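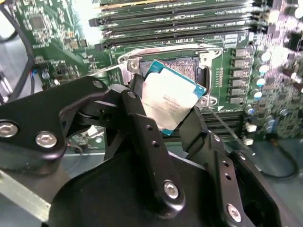 Processor and open socket on a green motherboard.

Buying a refurbished office PC: your questions

Last updated 9 Nov 2022

The Hustonard help desk gets the same questions every week from people looking at cheap used desktops. These answers are from Deirdre Ní Chonaill, who has read too many sales listings and believes few of them.

What does "refurbished" mean?

Whatever the seller wants it to mean. Some shops test every part, replace the drive and reinstall the system. Others wipe the lid with a cloth. Ask for a written list of what was tested and what was replaced. If the reply is "fully checked by our experts," you have learned nothing.

Is Grade A better than Grade B?

Grades mostly describe scratches. A Grade A case can hold a tired drive, and a scuffed Grade C machine can run for years. I would take the scuffs and the discount.

The listing says "i7." Is that fast?

It could be. The name covers many years of processors, and an old i7 can lose to a newer i3. Get the full model number and look it up. A seller who leaves it out either doesn't know it or hopes you won't ask.

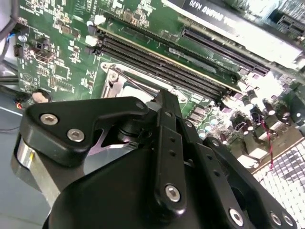 Do I need the extended warranty?

Probably not. We were quoted $33 a year on a $167 desktop, with the power supply and the drive both excluded. Those are the parts I'd expect to fail first. Read the exclusions before you read anything else – if they are not on the page, ask for them in writing.

Can I upgrade it later?

Sometimes. Memory and storage are usually easy. The processor is another matter, as it has to match the socket and the board's firmware has to support it. "Upgradeable" in a listing often means there is one free memory slot.

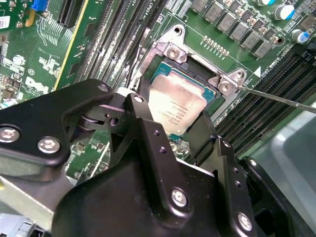

A processor above its socket in a Dell computer.

What about Windows 11?

Check the processor against Microsoft's published list. Plenty of older office machines are not on it, and "Windows 11 installed" does not tell you whether the hardware is supported. There are ways around the check, and I would not pay extra for somebody else's workaround.

Are the reviews any use?

The bad ones are. Skip the five-star reviews posted the day the box arrived and look for people writing 3 months later. Fiachra Ó Flaithearta on our desk bought 2 machines in March on the strength of glowing reviews. One went back.

What should I do when it arrives?

Start the clock on the return period and use the thing hard. Try every port. Check that the memory and drive match the listing. Run a drive health tool and note the hours. With the power unplugged, open the side and look for dust and swollen capacitors.

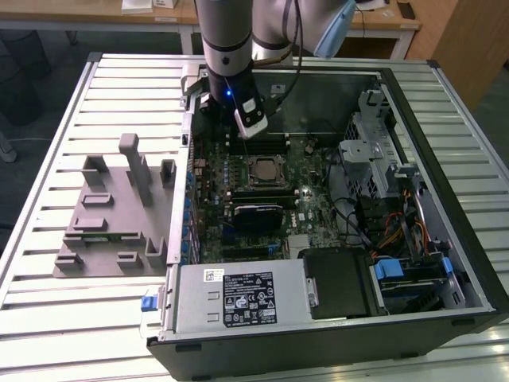 Desktop tower on its side with the motherboard exposed.

Does Hustonard recommend a seller?

No. We don't take commissions and we don't keep a list. Send us the link to a listing and we'll tell you what it leaves out.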